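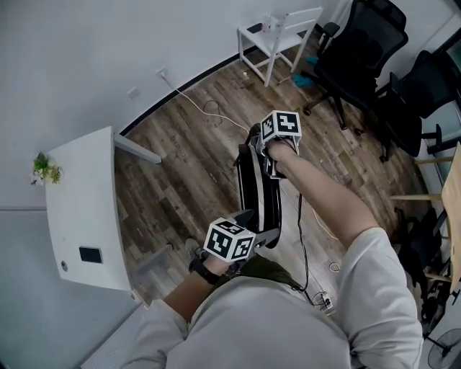
*Fig. 1. The white desk, the long cable from the wall outlet and the power strip on the floor.*

# Unit 6: Reading a small office room

Course: Care and Arrangement of Workrooms. Notes by Severin Wallner, revised March 25, 2022.

In Unit 5 we worked only with floor plans. Now we look at a real room and practise to write down what is there before we propose any change. Please read these notes before the session and bring a pencil and the blank room sheet.

## 6.1 Start with the floor

Beginners usually start with the furniture. I ask you to start with the floor, and with everything that lies on it. In Fig. 1 a white cable goes from the outlet on the left wall towards the middle of the room, where people walk. A dark cable lies coiled near it, and there is a small white power strip with plugs in it.

For each cable, write on your sheet:

- where it begins, and where it ends if you can follow it
- whether it crosses a walking line
- whether it could run along the baseboard instead

Do not write "untidy". It is a judgement, and the person who reads your sheet cannot do anything with it. Write "white cable, left wall outlet, crosses open floor".

## 6.2 The window side

The desk has the best place in the room for daylight, so it also needs the best control of daylight. Roller blinds are a good choice beside a desk. They take no depth from the room and they do not touch the things on the desk top.

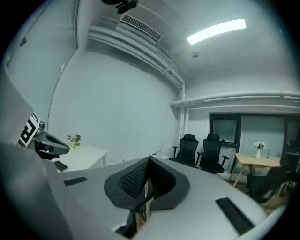 *Fig. 2. Window with roller blinds, the desk with its plant, pipes and air-conditioning unit above.*

Look also at the height of the outlets. There are small white ones on the wall just above the far end of the desk. An outlet at this height is worth more than one near the floor - a lamp or a charger can be connected without any cable on the ground. Before you propose an extension lead, check if such an outlet is free.

The pipes and ducts run where wall and ceiling meet, and the air-conditioning unit is mounted on them with its grille facing down. On your sheet draw the unit with a dotted line, because it belongs to the ceiling. Then mark the seats which are below it. Obed Quaye will explain air movement in Unit 7, so for the moment the mark is enough.

## 6.3 Chairs and free space

A chair needs its own space and also the space to roll back.

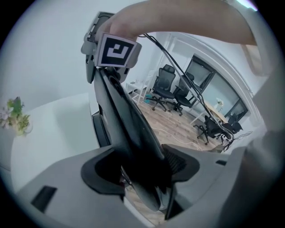

Chairs with a five-wheeled base move easily on a hard floor, and this is why they seldom stay where the plan puts them. Draw each chair where it stands, also when it has no table near it. If chairs are grouped at a table, draw the group first and the single chairs after.

Small things on the floor close to a chair base should be noted too. A wheel can catch on them, and a thin cable is the most common case.

## Exercise

1. Draw the room of Fig. 1 and Fig. 2 on one sheet, with the desk, the window and the outlets.
2. Propose one new route for the white cable. Two sentences are sufficient.
3. Would you move the plant? Give your opinion and compare it with your neighbour's.

Hand in the sheets to Senga Halliday. Late sheets are accepted until the start of Unit 7.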